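Four nights at Ullurstead, and I want to go back already

We've been home since Sunday lunch in our heads and not at all in our hearts, if that makes sense. I've still got sand in the glovebox and I'm in no hurry to get it out!

The place we booked is called Melnychuk, a weatherboard cottage up the hill from the beach at Ullurstead, and I'd been eyeing it off for two winters. April was the first time the dates lined up with school holidays. It sleeps eight if the kids don't mind bunks (ours fought over the top ones) and there's a proper kitchen with sharp knives, which anyone who has cooked in a holiday rental will appreciate. The oven runs hot. Take ten degrees off whatever your recipe tells you.

We drove up with a stop at Flonolum for pies, and got in at half past four with enough light left for a swim. The beach is 921 steps from the front gate, according to my youngest, who did it three times and got the same answer twice. Going back up feels like more.
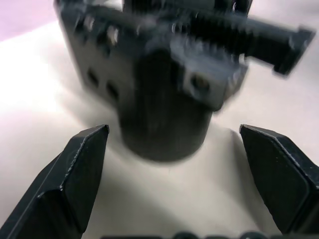 Jostska wrote under my last post that we'd be mad to go in April, as the wind comes straight in off the water and the deck is useless after three o'clock. Fair call on the wind! We had one afternoon where the umbrella went over the neighbour's fence. But the side verandah is sheltered by a big old hedge, and we ate dinner out there every night in jumpers, with the lamp on and the cards out, and I wouldn't swap that for a still evening in January with the whole town full.

Costs, seeing a few of you asked: $2360 for the four nights, plus a $100 cleaning fee and linen included. Split between two families that was less than the motel we did last year, and the motel had a view of a servo.

Bring your own beach towels, coffee and a torch for the path. Mobile reception is one bar at the letterbox. The washing machine takes 13 minutes on quick wash and does a great job on bathers.

Next time I want a full week, and I'm bagsing the front bedroom.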